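Electric coil stove in a rental, is it worth fighting for a replacement?

Forum > Kitchen > Appliances and Cookware

mulligan_stew
Moved in June into an apartment with an old coil stove. I came from gas and I'm having a hard time with rice. On gas I could bring the pot to a boil, turn it all the way down and walk away. On this thing the burner stays hot long after I turn the dial, so the pot boils over, and then when it finally settles the heat is too low and the top layer stays hard. The landlord says the stove works and he isn't replacing it. I measured the kitchen circuit situation with a friend and induction built in is out of the question. Do I learn to live with it or buy a portable burner?

charito_b
Learn to live with it. I cooked on coils for 17 years and raised two kids on that rice. Use two burners. Boil on one, and while that's happening set a second one to low. When the pot boils, put the lid on and move it over to the low one. The problem you're describing goes away.

Back burners are better for this if you have the choice. They're out of the way and you won't keep bumping the lid.
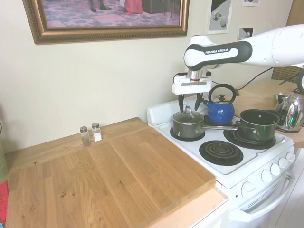
The other thing is to stop lifting the lid. Glass lids help with that. Give it the full time, take it off the burner completely, and let it sit covered for ten minutes before you fork it.

Charito Bañez

steto
Agree on two burners. Disagree on resting it off the heat. On coils I turn the low burner off and leave the pot where it is. The leftover heat finishes the top layer. If you pull it off you lose that.

charito_b
You also get a crust on the bottom that way. Some people like it. I don't.

steto
Depends on the pot. With a thick bottom I get no crust. With a thin one, yes.

cundo77
Rice cooker. I don't know why this thread needs to be longer than that. Mine has been going for 7 years and it cost less than one nice saucepan.

mulligan_stew
I have very little counter and the coffee maker has most of it. I'd rather not add another appliance if I can get the pot to work.

cundo77
You were asking about buying a portable burner, which takes up the same counter.

mulligan_stew
Fair point.

jcele
I repaired ranges for a living before I retired. Before you change how you cook, check the burner itself. Turn it off, let it cool down, and set a flat pan on it. If the pan rocks, the coil isn't seated level or it's warped, and then you get one hot side. On most plug-in types you lift the front edge a little and pull it straight out. Look at the prongs. If they're burned or pitted the burner will heat unevenly or cut in and out, and that is a repair the landlord should pay for. Shut off the breaker first.

Coils cycle on and off at low settings. That's normal. A heavier pot evens it out.

Johannes Cele

kavidetti_fan
What he said about the pot. I switched to a Kavidetti with a thick base and my simmer problems mostly stopped. The lid is tight too.

steto
I had one and the handle got too hot to touch. Any thick pot will do.

mulligan_stew
Update. The front right burner rocks. The others sit flat. I had been using the front right for everything. I tried the two burner method last night on the back ones, one cup rice to one and a half water, 14 minutes on low, then ten off the heat. Top layer was fine. A little wet at the bottom.

charito_b
Cut the water by two tablespoons next time.

jcele
Write to the landlord about the front right one. Put it in an email so there's a date on it.

cundo77
Still say rice cooker.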